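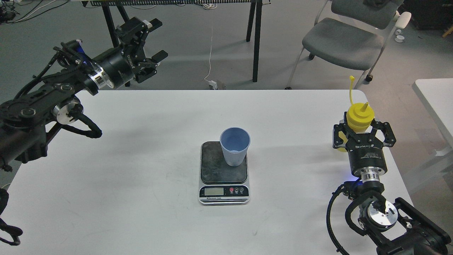

Plikavel Compact Kitchen Scale review

I bake bread at home most weeks and weigh nearly everything, including the water, so a kitchen scale gets more use in my house than the kettle. My old one gave up in April and I replaced it with the Plikavel Compact, mainly on price. I have now had it long enough to say where it does well and where it doesn't.

What you get

The box holds the scale, a pair of AAA batteries and a folded instruction sheet with very small print. There is no bowl. Some older listings show one, so check before you order if that matters to you. I use my own mixing bowls and didn't miss it.

Setting up took no time. The battery cover is stiff and needs a thumbnail, but it stays shut, and I would take that over the loose one on my previous scale, which was held on with tape for its last year.

Accuracy

I tested it with a 100 g calibration weight bought for the purpose. It read 100 g in the middle of the platform and the same at three of the corners. At the fourth it read 2 g under. That is fine for flour. If you are weighing something small and fussy, keep it in the centre.

Heavier loads gave no trouble. My usual dough comes to just over 900 g before the salt goes in, and the reading settled quickly and stayed put. Going back to zero after lifting the bowl off was also reliable, which my old scale could not manage by the end.

Small amounts are the weak point. If you sprinkle yeast in slowly, the display sits at zero for a while and then jumps. This is common on cheaper scales and there is an easy way round it: weigh the yeast in a separate cup, or tip it in all at once. For salt I do the same. Anyone making coffee or working with tiny quantities should buy a finer scale as a second one and keep it for that.

Everyday use

The tare button needs a firm press. With a light bowl on top it is easy to nudge the whole scale backwards when you do it, as the feet don't grip very well on a smooth worktop. A damp cloth underneath fixes that but looks untidy.

Reading the display is harder with a wide bowl. My largest one overhangs the numbers and I have to bend down to see them. I tried the scale with the 174 mm base ring that came with my Ornbridge bowl set, and raising the bowl on that clears the display completely. A small upturned cake tin would do the same job. You tare it off first and carry on as normal.

Auto shut-off is too quick for my liking. If you stop to look for the rye flour in the back of the cupboard, you may come back to a blank screen and a bowl of unknown contents. I have got into the habit of writing down the last figure on the back of an envelope. There is no way to change the timing that I could find on the instruction sheet.

Switching between grams and ounces is simple, perhaps too simple. I have changed it by accident twice with a floury finger. The scale remembers the last unit used, so look before you pour.

Cleaning

Flour brushes off, but dried dough needs a wet cloth and some patience. The gap around the platform collects bits and I go round it with a dry pastry brush. Don't put it under the tap. Oil is the worst thing to get on it and leaves a mark if you leave it overnight.

Compared with others

My sister has the Brerkholm glass-topped scale, and I borrowed it for a weekend. It is easier to wipe and has a brighter display, but it takes up more room and costs almost double. The weights agreed closely. The Bakker folding model I tried before that was slower to settle and I sent it back.

If money were no object I would have the Brerkholm. For a small kitchen the Plikavel is the better fit, as it stands on its side between the bread bin and the wall.

Verdict

Good for: bread, cakes, portioning meat for the freezer, posting small parcels.

Less good for: coffee, yeast in small amounts, very wide bowls.

I would buy it again at the same price – but I'd want a longer shut-off time and better feet. Four out of five.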